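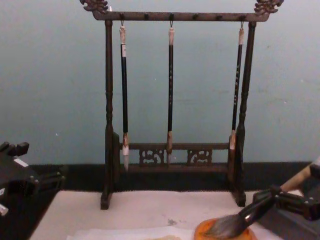 How Does a Robot Hold a Paintbrush?

Pick up a pencil. Easy, right? Now pick up a grape, and then a heavy book. You probably didn't stop to think about any of them. Your fingers squeezed the grape softly and the book hard, all by themselves.

A robot can't do that unless somebody works out how. Picking things up is one of the trickiest jobs in robotics, and it's one of the most fun to test!

What is a gripper?

A gripper is the hand at the end of a robot arm. Some grippers look a bit like your hand. Most don't look like it at all. Some have two fingers that pinch together, some have fingers with joints that bend, and some have a suction cup that grabs things the way an octopus does.

At the Morkar workshop, Marianna Laskowska and Zuzanna Urbańczyk test grippers to find out which ones are good at which jobs. One of their favorite tests uses calligraphy brushes. Calligraphy is the art of beautiful writing, and in some kinds of calligraphy people write with a brush and ink instead of a pen.

Why brushes?

Brushes are sneaky! Look at the three hanging on the dark wooden rack. They all have black shafts, but the one in the middle is slimmer than the one on the left. The big brush in the robot's gripper has a light wooden handle and a fat, dark tuft of bristles. A gripper that is great at holding a fat handle might let a skinny one wobble around.

And holding the brush is only half the job. When bristles press down on something, they bend and spread out. The brush pushes back a little, too. If the grip is weak, the handle tips over. If the arm presses too hard, the bristles get squashed flat and the line comes out as a big blob.

Try it yourself with a paintbrush and a plate. Press very lightly, then press harder, and watch what the bristles do. (Ask before you use the good paintbrushes!)

Meet the grippers

The first gripper Marianna and Zuzanna tried is called Kurek. It has two flat fingers that close like a clothespin. Kurek is quick and strong, and it loves boxes. Round handles are harder. They can roll between the flat fingers, just like a marker rolls between two rulers.

The second one is Clotance, which has fingers with joints. The fingers fold around a handle, so they touch it in more places. That makes it harder for the brush to twist. Clotance is slower, though, and it needs more room to open up.

The third is Grodum, with soft rubber pads on its fingertips. Rubber is grippy, like the bottoms of your sneakers. The trouble starts when ink gets on the pads – then they turn slippery and have to be wiped off.

So which is the best? It depends on the job! For lifting a box, Zuzanna picks Kurek every time. For a big brush, she likes Clotance.

How do you make a test fair?

Say you want to know which of your friends can throw a ball the farthest. You wouldn't give one friend a tennis ball and another friend a bowling ball. Everybody should throw the same ball from the same spot.

Robot tests work that way too. Each gripper gets the same brush, in the same place, with the same thing to do. Then it goes again, and again, and again. A gripper can get lucky once, but it can't get lucky all day long. In September the team ran 238 brush tests and wrote down what happened in every one, even the tests that ended with a brush on the floor.

"The drops are my favorite part," says Zuzanna. "When a brush slips, I get to figure out why. Was it the fingers? Was it the angle? Did I tell the arm to go too fast?"

Be a gripper tester

You can run your own test at home. You'll need a pair of kitchen tongs, two pencils, a rubber band, and a thick marker.

Pick up the marker using only the tongs. Can you draw a straight line with it?

Now tape the two pencils onto the ends of the tongs to make longer fingers, and try again. Is it easier or harder?

Last, wrap the rubber band around one pencil where it touches the marker. Does the marker still slide?

Do each one five times and write down your results. Then let somebody else have a turn, and see if they get the same answers you did!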